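Fixing a power strip to a desk with a white top

Asked 9 Sep 2018

The desk top is 1,607 mm wide. I want the power strip on top, with the lead going over the far side. Screws or tape?

Answer 1
Tape. Degrease both faces first and leave it overnight before plugging in.

Answer 2
Screws, if the strip has keyhole slots. Mine lies diagonally and the lead goes over the wooden edge.

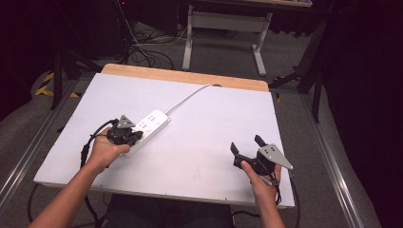

Can I plug a second strip into the first?
Avoid it. Use one longer strip, and keep the total load under the rating printed on it.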